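Silvia Kováčik does not want to be called an expert. She spent 20 years buying housewares for Gruma, a small chain of home stores, and she left in August with, she says, no plan and a garage full of samples. These days she gets asked to talk about waste, and about why our kitchen drawers won't close. I went in doubting that a person who sold us the stuff had much to teach us about not owning it. I came out a little less sure of that, but only a little.

"Everybody wants me to say I'm sorry," she says, before I have my coat off. "I'm not very sorry. I bought a lot of good can openers."

And the bad things? She thinks about it. "There were a lot more of those."

The trouble, as she tells it, started with color. When she began, a spatula was black or it was the color of wood. Then the suppliers found out that the same tool in five bright shades would sell to people who already had one. Gruma gave over a whole wall to it. "You'd see a woman pick up the orange whisk, put it down, pick up the pink one. She had a whisk at home. I knew it and she knew it."

I ask whether that isn't just shopping. People like nice things, and a pink whisk beats eggs as well as any other. Kováčik agrees, quicker than I expected. What bothers her is the next step, when the shape got as cheerful as the color and the use dropped out of it. She would hold up a sample in meetings and ask the table what it was for. Her old colleague Matěj Hubáček kept score for a while.

"He stopped because it was making the suppliers upset," she says.
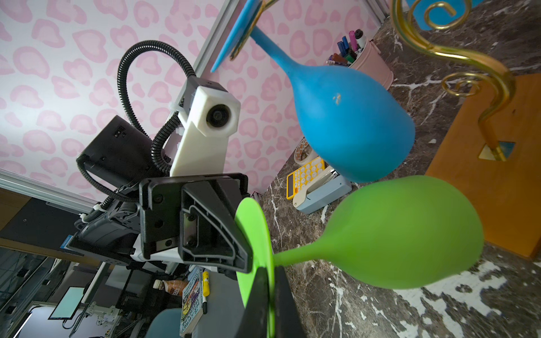
Lime green and blue, both teardrop-shaped.

Her answer to all this is a rule, and I have trouble with rules. Before buying anything for the house, you have to name two meals in the past month when you would have used it. Real meals, with the day if you can manage it. If you can't, you walk out of the store.

It sounds fine until you try it. I bake a birthday cake three times a year, and by her rule I should not own a cake pan. When I tell her so she waves a hand. "Then borrow one." From whom? "From a person with a cake pan." I point out that this person has broken the rule. She laughs, but she doesn't answer.

She is better on the money side. A new gadget, she says, was rarely expected to sell past its second season. The buyers liked it that way, as a wall that never changed gave people no reason to come back. She once argued for keeping a plain garlic press from Paulík on the shelf all year and was told that it was a fine press and that this was the problem. It lasted too long and it looked like nothing.

"I lost that one," she says. "I lost most of them. But I kept my job, so you can decide how hard I was fighting."

That is the most useful thing she says all afternoon, and I wish she would say it on stage. Her talks, or the one I sat through, put most of the weight on the shopper. You should have better habits. You should think of the drawer. The stores that filled the drawer get a joke and a slide.

When I put this to her, she goes quiet, then gets up to make tea. Her own kettle is old, dented and very slow.

"You're right that it's easier to scold people than companies," she says with her back to me. "People show up to be scolded. Gruma doesn't."

Would she go back, if they asked? She has had one offer already, from a rival she won't name. She said no – mostly on account of the drive.

On my way out she tries to give me a melon baller from the garage. I ask her to name two meals. She puts it in my bag anyway.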